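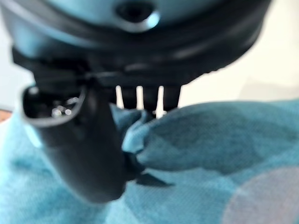 Robotics Workshop, Unit 4: Cloth
Handout for the spring group project
Prirton College, Engineering Foundation Year
Issued 22/12/2022, so that you have something to read over the holidays and no excuse in the new year

1. What the unit is for

In Units 1 to 3 you picked up blocks. Blocks are polite. They stay the shape they were when you left them, they have sides, and if you miss one it is still there to be missed again. Several of you wrote in your Unit 3 reports that grasping was "basically solved". Unit 4 is the reply.

By the end of it your group should be able to get the arm to take hold of a piece of cloth, lift it clear of the table, carry it across to the tray and let go. Folding is extra. Folding neatly is a research career and you are welcome to it.

2. Why cloth is awkward

A block has a position and an angle. Once you know those, you know everything the arm needs. A cloth has a position in the sense that a puddle has one. Push it at one end and the other end may move, or may not, or may slide under itself and come up somewhere else.

Some words we shall use:

Fold: any place where the cloth doubles over and stands up from the table. Your best friend.
Crease: a small, sharp line where the cloth has been squashed. Looks like a fold to a camera and offers nothing to hold.
Bunching: what happens when a finger pushes the cloth along in front of it. Sometimes useful, usually an accident described afterwards as a strategy.
Layer count: how many thicknesses of cloth are between the fingers. You will want one. You will get two.

3. Approaching a fold

Flat cloth is nearly impossible to pinch with rigid fingers, so the standard method is to find a fold or make one.

Making one: lower a finger until it just presses the cloth, then drag sideways, slowly. The cloth in front should rise into a hump. Stop while it is still a hump. If you carry on, it falls over and you have a crease and a lesson.

Taking it: lift, move so that the fold lies between the fingers, come down, close. Come down to a height you have measured. In last year's group the favourite height was "a bit lower than that", and the table still has the marks.

How hard to press is the question everyone asks in week one. Too light and the finger skates over the weave. Too hard and you are doing woodwork. The force limit in the Cantero control software is set to 7 newtons for this unit and it is locked. Please do not unlock it. We know it can be unlocked. So does the table.

4. The view from the wrist

You will be working mostly from the wrist camera, and it takes some getting used to. It sees the gripper very well, in the way that you see your own nose very well when you cross your eyes. The part of the cloth you care about is generally behind a finger at the moment you care about it.

Three things to watch for in your own recordings:

Shadow under the gripper. A dark wedge beside a finger can be the hardware or a deep crease, and your detector will have firm opinions either way. Check against the previous second of video before you believe it.

Blur. Anything near the lens is soft. Do not try to find the edge of a finger by looking for a sharp line. Work it out from the joint angles, which you already have, and which are free.

Pattern. A blotchy or printed cloth gives the detector plenty to look at, most of it irrelevant. A pale spot has an outline, and an outline looks like an edge if you are a short piece of code written the night before.

5. What your group has to do

Part A. Record 46 attempts at a pinch on a single cloth, using the starting positions in the Zisia folder. Failed attempts count. An attempt you deleted because it was embarrassing does not, and the log file will tell us about it.

Part B. Sort your attempts into: held, held two layers, slipped, missed, other. If "other" is your largest heap, have another think about the first four.

Part C. Change one thing. Finger speed, approach height, angle, whichever you like, but one. Repeat the recordings. Groups who change four things and report an improvement will be asked which of them did it, in front of everybody.

Part D. Write it up in no more than 300 words per section. Include at least one wrist camera still from a failure and say what the arm was supposed to be doing at the time.

6. Lab sessions

Each session is 90 minutes, including setting up and putting away. The arms live in the Flerkari room and are booked on the sheet by the door. A booking in pencil is a booking. A booking in pencil over someone else's rubbed-out pencil is a matter for the tutor.

Home the arm before you start. Long hair tied back, lanyards off, sleeves up. The emergency stop goes next to the person who is watching the arm, and somebody is always watching the arm. Cloths go back in the drawer unfolded, so that the next group does not get your creases as a gift.

7. Marks

Parts A and B are marked together, and what we look for is whether the sorting is believable. A low success rate loses nothing. A suspiciously high one gets a visit and a request to see it done again.

Reports are due on the last Friday in March, on paper and by upload. Bring a spare USB stick to the first session, and read section 3 again before you touch anything.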